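Inicio > Docencia > Robótica de manipulación > Apuntes > Tema 6

Tema 6. Aprendizaje por imitación con cámara de muñeca: agarre de utensilios de mango largo
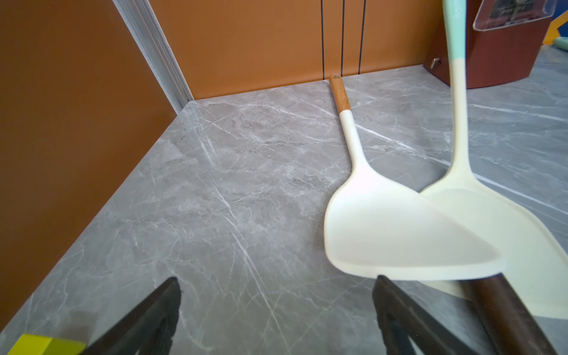 ¿Por qué se entrena la política con demostraciones y no con una función de recompensa?

Porque en tareas de contacto con objetos planos y alargados resulta difícil escribir una recompensa que distinga un agarre estable de uno marginal. La demostración contiene esa información de forma implícita, en la trayectoria y en el instante de cierre de los dedos.

6.1 Planteamiento

Se estudia el método Gristora, una variante de clonación de comportamiento con predicción por bloques de acciones. La observación en el instante t se compone de la imagen de muñeca y de la apertura de la pinza. La salida es una secuencia de 10 acciones futuras, cada una formada por un incremento de pose del efector final (seis componentes) y una consigna de apertura. No se emplea cámara externa ni se estima explícitamente la pose del objeto.

El conjunto de datos de partida, Toltinden, contiene 285 demostraciones teleoperadas con espátulas y otros utensilios de cocina. Tras el filtrado quedan 247. Se eliminan las trayectorias con pérdida de sincronía entre imagen y estado, y aquellas en las que el operador corrige el agarre más de una vez.

6.2 Dificultades propias de la vista de muñeca

a) Autooclusión. Los dedos ocupan la parte inferior de la imagen y tapan la zona de contacto justo cuando esta es más relevante. En la captura inicial, los dos dedos oscuros aparecen abajo y el derecho queda justo bajo el borde delantero de la cabeza de una espátula.

b) Oclusión entre objetos de aspecto parecido. Las cabezas de las dos espátulas son de tonos crema próximos y se superponen. La segmentación por color tiende a fundirlas en una sola región, con el consiguiente error en la dirección del mango. La arquitectura Gosling (apartado 6.3) trata este caso mediante atención sobre parches, sin máscara previa.

c) Fondo con textura. Las vetas diagonales de un suelo jaspeado en gris generan gradientes que compiten con los bordes de los utensilios. Conviene aplicar aumento fotométrico durante el entrenamiento, pero no rotaciones de la imagen: la relación entre orientación visual y acción depende del montaje rígido de la cámara y se perdería.

d) Campo de visión incompleto. Un mango largo rara vez cabe entero en la imagen. La política debe inferir el eje del objeto a partir de un segmento.

6.3 Arquitectura y entrenamiento

Gosling es un codificador convolucional seguido de un transformador de cuatro capas. Los parches de imagen se concatenan con un vector de estado proyectado a la misma dimensión. La pérdida es L1 sobre las componentes de pose y entropía cruzada binaria sobre la consigna de cierre:

L = L1(Δx, Δx*) + λ · BCE(g, g*)

El valor de λ se fija por validación. Valores altos adelantan el cierre; valores bajos producen aproximaciones correctas sin agarre.

En ejecución se promedian las predicciones solapadas con peso exponencial decreciente. El promedio se aplica a la pose. La consigna g se toma de la predicción más reciente, sin promediar, para evitar cierres parciales.

6.4 Resultado

En el banco Nalik, con disposiciones iniciales no vistas, la política completa alcanza hasta el 89 % de agarres válidos. Se considera válido el agarre que se mantiene tras la elevación y el traslado al punto de depósito. El rendimiento baja cuando dos cabezas se solapan y el mango de la pieza inferior queda fuera de la imagen. La sustitución de L1 por error cuadrático empeora la fase final de aproximación, al promediar entre demostraciones que abordan el mango por lados distintos.

6.5 Trabajo para la sesión de prácticas

Reproducir la curva de validación para tres valores de λ y entregar el registro de cierres anticipados. Comparar el resultado con y sin apertura de pinza en la observación. La entrega se cierra a finales de septiembre.

3 comentarios · 12 veces compartido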